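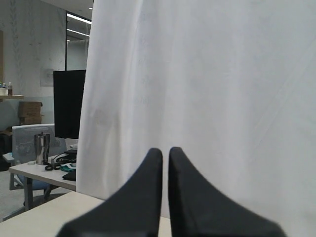 白い布の垂れ具合。左の端の向こうが事務スペース。

作業ノート 5月 朝9時すぎから

今月も引き続き『Ledarport航路案内』の直しです。前の記入からずいぶん間があいてしまったので、自分の頭を整理するつもりで、少し長めに書いておきます。途中から読む人のために一応書くと、Conneelyの棚から預かっている古い実用書のうちの一冊で、背が完全に割れていて、表の表紙は皮一枚でつながっているような状態で届いたものです。中身はとてもいい本なんですよ。潮のこと、灯りの見え方のこと、港に入るときにどの岬をどちらに見るか、そういうことが几帳面な文章で延々と書いてあって、作業の合間についつい読んでしまい、お茶が冷めます。

本文は285ページ、折は12折。最初に数えたときは11しかないと思って青くなったのですが、終わりのほうの折が隣の折に糊でべったりくっついていただけでした。前に誰かが直したときの糊です。たぶん木工用の白い糊で、固くて、透明で、ところどころ黄色くなっていて、これがもう本当に手ごわい。昔の人の手当てに文句を言うのは好きではないのですが(本がばらばらになるよりはずっとよかったはずだし、その人なりに大事にしていたのだと思う)、背の上半分だけこの糊、下半分はもとの膠、という二種類が混じっているせいで、はがす作業は一度で済まないわけです。

膠のほうは素直でした。やわらかめの糊を厚く盛って、しばらく置いて、竹べらでそっとなでると、ふやけてまとめて取れてくる。茶色い飴みたいな匂いがします。慣れるとわりと好きな匂いです。窓は開けましたけれど。

白い糊のほうは水気ではほとんど動かず、少し温めたへらを当てて、やわらかくなったところを端から巻き取るように進めました。温めすぎると紙のほうに食い込んでいく感じがあるので、手の甲に当てて「あたたかいな」と思うくらいまで。はがれないところは無理をしないで残しました。折の背の、いちばん山になったところの紙がもう薄くなっていて、糊を取るのか紙を取るのか分からなくなってくるからです。残した場所は別紙の図に鉛筆で印をつけてあります。図はこのノートの裏表紙のポケットに入れました。

糊の話

今日の本題は糊です。前回の糊がゆるすぎて、試しに貼った薄い和紙の端が翌朝めくれていたので、炊き直しました。

正麩の粉を12グラム、水は100ミリリットルを超えるくらい。前の晩から水に沈めておいて、朝、上澄みを一度捨てて新しい水に替えます。水を替えるのは教わった通りにやっているだけで、替えなかった場合との違いをきちんと比べたことはありません。いつか比べたい、と去年のノートにも書いてありました。書いてあっただけでした。

小鍋に移して、弱火。ここからは手を止めないこと。しばらくは白い水をかき回しているだけで、何も起こらない時間がけっこう長いのですが、あるところで急に木べらが重くなって、底のほうからぷるんとした塊が出てきます。ここで慌てて火から下ろすと粉っぽい糊になってしまう。前回の失敗はたぶんこれで、電話が鳴ったので下ろしてしまったのです。今回は電話の線を抜いてから始めました。

重くなったあともそのまま練り続けると、白く濁っていたものがだんだん透けてきて、へらから落ちる様子が、ぼたっ、から、とろーり、に変わります。腕がだるくなってからが本番だと思ってください。火から下ろしてからも、粗熱が取れるまでときどき混ぜる。表面に膜が張ると、あとで漉すときに泣きます。

冷めたら馬毛の漉し器で裏漉しを二回。一回目は固くてなかなか通らず、へらの角で押しつけるようにして、二回目はすうっと通りました。この二回目の手ごたえが気持ちよくて、用もないのに三回目をやりそうになるのですが、漉し器を洗うのが面倒なのでやめておきました。

できあがりは、蒸し器から出したばかりの餅をうんとやわらかくしたような感じ。このままでは濃いので、使う分だけ小皿に取って、水を数滴ずつ足しながら刷毛で練り、用途ごとに三つに分けました。

濃いめ:背に貼る寒冷紗用
中くらい:折の背の補強、見返しのつなぎ
薄め:ページの破れ、欠けの繕い

小皿には必ず札をつけること。前に薄めの糊で寒冷紗を貼って、夕方に全部やり直したことがあるので、これは自分への命令です。残りは瓶に入れて水を張り、冷蔵庫の下の段へ。上の段はお弁当なので、お願いですから入れ替えないでください。

折の背の繕い

午前のうちに、状態の悪い折から順に手をつけました。いちばん外側の紙が背のところで二枚に分かれてしまっているものが多く、そこを細く裂いた薄い楮紙でつないでいきます。はさみで切ると縁が立って、あとで指に触るので、水を引いた線に沿って手で裂く。裂いた縁から繊維がひげのように出て、これが紙となじんでくれます。

紙はSkirbergの薄口を使いました。いつもの店の楮が品切れで、初めて頼んでみたところですが、思っていたよりずっといいです。ふわっとしているのに腰があって、糊を引いてもへたらない。色は少し生成りがかっていて、この本の焼けた紙にはちょうど合います。真っ白の紙に使ったら浮くかもしれません。次に注文するときは、もう一段厚いものも一緒に頼んでみること。見返しのつなぎに使えそうな気がします。

繕いの手順は、いつも通りなので簡単に。つなぐ紙を吸い取り紙の上に置いて薄めの糊を引き、一呼吸おいて、ピンセットで持ち上げて折り目の外側にのせる。上から不織布を当てて、骨べらで軽くなでて、不織布、吸い取り紙、板、重しの順。重しは小さな袋のほうで十分です。鉄の重しを使うと、濡れた折り目に段がつきます。

一折につき、外側の一枚だけで済んだものと、中まで開いて四枚とも手当てしたものがあり、かかった時間にはだいぶ差が出ました。真ん中あたりの、港の図が入っている折がいちばん傷んでいました。きっと何度も何度もそこを開いたんでしょうね。余白に鉛筆で小さな書き込みがあって、潮の時刻らしい数字と、どこかの宿屋の名前らしい走り書き。消さないように、その周りには水気を近づけないようにして進めました。書き込みの位置も別紙に控えてあります。

乾き待ちの間に、これからの綴じに使う紐と糸を見直しました。

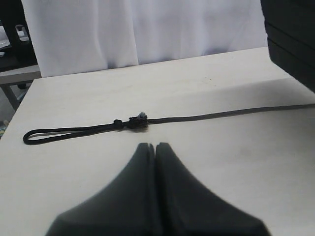
細い黒い紐、片側が輪になっている。

この本に使う糸は、麻の生成りの中細にするつもりです。もとの糸は、残っている切れ端を見るかぎりもう少し太い。ただ、折の背を楮紙でつないだ分だけ厚みが増えているので、同じ太さの糸を使うと背が膨らみすぎて、もとの表紙に戻らなくなってしまう。細くしすぎても今度は糸が紙を切るので、そこの加減がむずかしいところです。中細と細の両方で、いらない紙を折って見本を綴じてみました。中細のほうは背がわずかに高くなりますが、板に挟んでならせば許せる範囲。細のほうは、きゅっと引いたときに穴の縁が少し裂けました。なので中細に決定。蝋は軽く、一度だけ通す。

支持体はもともと麻の紐が三本で、これは再利用できないので新しくします。同じ三本、同じ位置で。折の背に残っている穴の跡を使えば、新しく穴をあけなくて済みます。二か所だけ穴が破れてつながってしまっているところがあって、そこは繕いの紙の上からあけ直し。針であける前に光にかざして、隣の折と位置が揃っているかを必ず見ること。見たつもりで見ていないことが私にはよくあるので、声に出して「見た」と言うことにしました。静かな部屋でひとりで「見た」と言っているのは、廊下を通る人からするとだいぶ妙だと思いますが、効き目はあります。

表紙のこと

表紙は濃い緑の布装で、角がつぶれて中の板紙がほうきの先のように開いていました。ここは中くらいの糊を層の間に差し込むように入れて、つまんで、セロファン越しにクリップで押さえています。触らないでください。乾くまで時間がかかります。

背の布は半分以上なくなっていて、新しい布を下に入れる必要があります。Plurnlowの見本帳を取り寄せて、緑のページを窓際で当ててみたところ、二番目に暗い緑がいちばん近い。ただ、日の当たっていた背と当たっていなかった平とで、もとの布の色がそもそも違うんですよね。背に合わせると平から浮き、平に合わせると残っている背の布がくすんで見える。午前の光で見たときと夕方の電灯で見たときでも印象がずいぶん変わって、見本帳を持って部屋をうろうろしました。

結局、平の色に合わせて、あとから少しだけ染めて落ち着かせるのがいいんじゃないか、というところまで考えて、今日は決めずにおきました。色を決めるのは疲れていない朝に限る、というのがこの数年で身についた数少ない知恵です。布の織りはもとのものより少し細かいのですが、目立つほどではないと思う。裏打ちはまだ。布が届いたら、端を少し切って、水に濡らして色が出るかどうかの確認を最初にやります。赤い布で一度ひどい目に遭って、吸い取り紙が全部桃色になったので。

題箋は無事でした。これが嬉しい。金の文字がかなり擦れてはいるものの、ちゃんと『航路案内』と読めます。元の背から浮かせて外すとき、下の布が先に音を上げてくれたおかげで、題箋そのものはきれいに一枚で来てくれました。薄い封筒に入れ、別紙の図と同じポケットに入れてあります。なくしたら立ち直れないので、ポケットから何か出すときは机の上で、風のないところで。

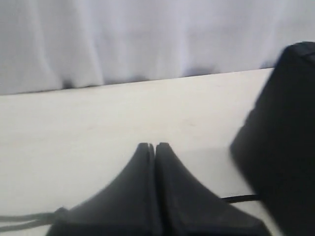 午後三時すぎ、重しの袋を外して最初の折を確かめました。つなぎはよく効いています。折り目を開いて閉じてみても、紙が突っ張る感じがなく、楮の端がもとの紙に溶けるように収まっている。前回の糊とは大違いで、ちょっと声が出ました。指の腹でなでると、つないだところだけほんの少しすべすべしています。このくらいなら綴じたあとに気になることはないはずです。

ひとつだけ、最初のほうの折で、つなぎの紙の下に小さな気泡が入っていました。糊を引いてから置くまでに間があきすぎて、端が先に乾きかけたのだと思います。細い筆で水をほんの少し含ませて、浮かせて、薄めの糊を差して、やり直し。気泡を見つけたらその場で直すのがいちばん楽で、乾ききってからだと倍はかかります。途中でお茶を飲みに行くなら、糊を引く前に行くこと。

それから、湿り気のこと。この部屋は午後になると乾きが早くなるようで、朝と同じ薄さの糊を使うと夕方には刷毛が重い。小皿の糊に水を足しながら使っていたら、最後のほうはどのくらいの濃さだったのか自分でも分からなくなりました。次からは小皿を二つに分けて、午後は新しいほうを出すことにします。濡れ布巾をかぶせておくのも忘れずに。布巾は固く絞ること。ぽたぽた垂れる布巾をかぶせて糊を水浸しにしたのは、他でもない私です。

刷毛の手入れについても少し。糊刷毛の根元に古い糊が固まっているものが引き出しに混じっていて、気づかずに使ったら、小さな粒が紙の上に落ちました。ぬるま湯に根元まで浸けて、指で揉むようにして出して、すっかりきれいになったところで毛先を整えて吊るしてあります。立てて乾かすと水が根元に溜まって、毛が抜ける原因になるので、吊るすほうでお願いします。抜けた毛が糊に混じって見返しの下に入ってしまうと、ずっとそこに細い線が見えるんです。昔の仕事で一冊やってしまって、いまだにその本のことを思い出します。

午後の残りで、見返しの紙を選びました。もとの見返しは薄い灰青で、前のほうの一枚は残っていますが、後ろはなくなっていて、そこに無地の包装紙のようなものが貼ってありました。包装紙は外して保管。後ろは新しい紙を入れます。灰青に合わせて染めるか、無地の生成りにして「ここは新しい」と分かるようにしておくか、どちらがいいでしょう。私は後者に傾いているのですが、開いたときに前と後ろで色が違うのは、読む人にとってはやっぱりさびしいかもしれない。Conneelyの棚のほかの本はどうしてあるのか、次に行ったときに見せてもらうこと。たしか隣にあった赤い背の本も、後ろの見返しだけ紙が違っていたような覚えがあります。

ついでに、棚の湿度の記録も一緒に見せてもらえるとありがたいです。直した本がどんな場所に帰るのかが分かっていると、糊の濃さも布の選び方も少し変わってきます。窓の近くだったら、場所を替えてもらえないか相談する。背だけ色が抜けているのは、長いこと同じ向きで日を浴びていたからだろうと思うので。

夕方、残りの折を順番に重ねて、天地を揃えて、背の高さを物差しで測りました。数字は別紙に。繕う前よりいくらか高いですが、まだ板で締めていないので、ここからもう少し下がるはずです。締めるのは全部が乾いてから。今夜はやりません。今夜やりたくなるのは分かっているので、板は奥の棚にしまいました。

明日以降にやること

残りの折の外側のつなぎ(状態のいいものから)
破れてつながった穴の下地の紙、もう一枚重ねるかどうか
Plurnlowの緑、朝の光でもう一度見る
Skirbergに厚いほうの楮の見本を頼む
麻紐、三本分を切って蝋は引かずに置いておく
角のクリップを外して、層が閉じたか見る
冷蔵庫の糊の瓶、水を替える

最後に、読んでいて気に入ったところをひとつ写しておきます。港に入る手順を長々と説明したあとで、著者は「霧の朝は急がず、鐘の音を待って、それから茶を沸かすがよい」と書いているのです。航路の本にお茶の指示があるのはどうかと思いますが、糊を炊いていて何度かこの一文を思い出しました。鉛筆の書き込みの人も、ここの横に短い線を引いています。

刷毛は洗って吊るしました。電話の線は挿し直しました。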